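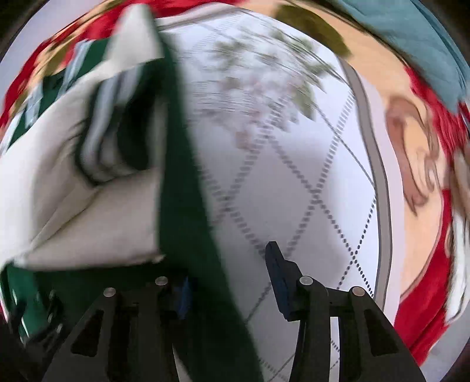
Dark green and cream garment beside a white panel with a floral and diamond print

Wisbridge Clothing Repairs: common questions

Do I need to book?
No. Drop items at the Probert Street counter from 8 am.

How long do repairs take?
Hems and zips take a week. Linings take longer, and we'll give you a date when you leave the item.

Should I wash things first?
Yes please. We can't take in unwashed clothes.

Do you mend curtains?
Yes, up to 535 cm wide. Ask at the counter for a price.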